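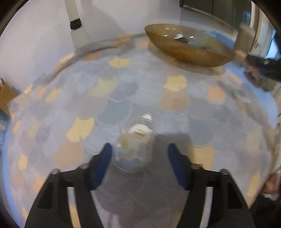 Home Heating > Wood, Pellets and Coal

Thread: Switching from delivered pellets to compressed bricks, am I nuts?

mudroom_mel
14 August 2025

So I've been burning pellets in our little Harholm stove for eight winters and I'm fed up. The auger jams, the hopper lid squeaks, and every time the power goes out we all sit in the dark in our coats looking at a stove that won't run. We have a plain old wood stove down in the basement that came with the house and I'm thinking of making that the main heat and feeding it compressed bricks (the sawdust kind, no wax, no glue).

The yard in Witberg sells them by the pallet and will bring them out to us for a $40 delivery fee. My questions are dumb ones, sorry in advance. Do you light them like regular wood? How many go in at once? And can they live in an unheated garage, or do they turn to oatmeal?

We're on a hill, the driveway is gravel, and the last pellet truck refused to come up past the mailbox. I carried bags for two days. Never again!

ashpan_andy

Not nuts. I did the same thing a while back and I'd do it again. Mine go in the garage, up on the pallet they came on, with the shrink wrap left on until I'm ready to open a pack. Keep them off the concrete. I had a corner pack sit against the wall one spring and by April it had swelled up and split its plastic like a can of biscuits.

Start with two or three bricks, tight together, with real kindling on top. Tight is the part people mess up. If you leave air all around them they take off fast and you get a hot, short burn that'll scare you the first time.

pelletsforlife

I'll be the grump. Bricks are fine but you're giving up a thermostat. My stove comes on before I get up and I don't touch it until the ash needs emptying. You're going to be walking down to a basement at night to load a stove, and then walking down again. I did that for years with cordwood and my knees remember it.

If the outages are the problem, get a battery backup for the pellet stove. The auger jamming sounds like dust or bad pellets. When did you last vacuum out the hopper?

mudroom_mel

Um. Define last.

OK fair, I'll clean it. But the outages here go on for a long time, way past what a battery would give me, I think? Last one was 18 hours. And the basement stove does a good job of warming the floors, which my feet have opinions about.

creosote_kate

Please get that basement flue swept and looked at before you put anything in it, bricks or wood. "Came with the house" makes me nervous. Ask for a camera inspection of the liner too. My sweep found a cracked tile two feet from the top that I'd been burning under for who knows how long.

Also check the manual for the stove, if you can find one. Some makers say no compressed fuel, or only so much at a time, and the door glass on mine has a scorch line from the winter I guessed.

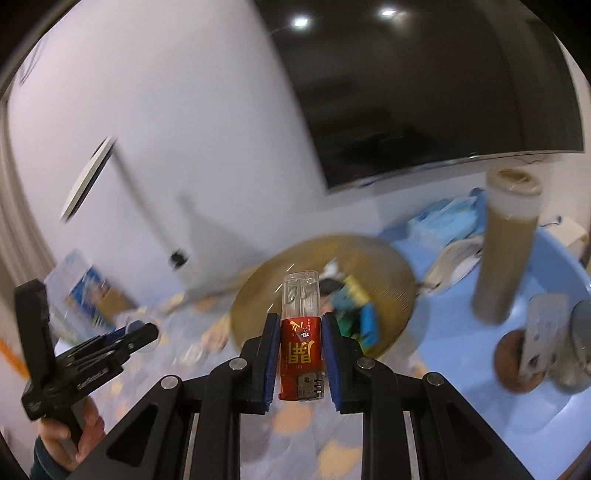

Disposable lighter, held upside down.

ashpan_andy

Seconding Kate on the sweep. On lighting them, I go top down. Bricks on the bottom, kindling crisscrossed on top, one of those wax and sawdust starters in the middle of the kindling, air wide open, door cracked until it catches. Then close the door and leave it alone. I used to fuss with it and all I ever got was smoke in the house.

A lighter is fine for the starter but get one with a long neck if you can. Reaching over the kindling with a short one is how I lost the hair on one hand.

pelletsforlife

Top down is overrated. I've lit fires from the bottom my whole life with newspaper and cedar splits and never had an issue. With bricks especially, the heat needs to get under them.

ashpan_andy

Try it with a cold chimney on a basement stove and tell me how the smoke alarm sounds. Top down warms the flue first. With a basement install that matters a lot more than it does upstairs.

pelletsforlife

I have had a basement install. Cracked a window, lit it from the bottom, no smoke. We're not going to agree on this one, are we.

gravel_hill

Chiming in about the driveway part, which everybody skipped. Call the yard and ask what truck they send. The Pidisard place out our way uses a big flatbed with a forklift hanging off the back, and that forklift chewed up my gravel something awful and still couldn't make the turn. They dropped the pallet at the road. The Taipe yard sends a smaller truck with a liftgate and a pallet jack, but a pallet jack on gravel doesn't roll, so bring plywood or plan on hauling by hand.

What worked for us was having them set it at the bottom and moving it up with the garden tractor and cart. The brick packs I get are around 50 pounds each, awkward but not awful, and they stack nicely. So much better than pellet bags, which slump off the cart at the first bump.

mudroom_mel

Oh that's really helpful, I didn't even think about the pallet jack. I do have a cart! I don't have a tractor. I have a teenager.

creosote_kate

Same horsepower, uses more fuel.

One more thing, don't buy a whole pallet first. See if Witberg will sell you a few packs off the floor and burn those on some chilly night. Brands are all over the place. I had one kind that fell apart into crumbs as it burned and the air holes kept clogging, and another that held its shape right to the end. Same price, too.

mudroom_mel

Good plan. So: sweep first, a few loose packs, then decide on the pallet. And I'm keeping the Harholm hooked up for now so pelletsforlife can sleep at night.

pelletsforlife

Vacuum the hopper.

mudroom_mel

I'm going, I'm going. Does a regular shop vac work or do I need one of those ash ones?

pelletsforlife

Shop vac is OK for the hopper once you've scooped the pellets out. Ash vac for the burn pot, and let it go stone cold first, like overnight.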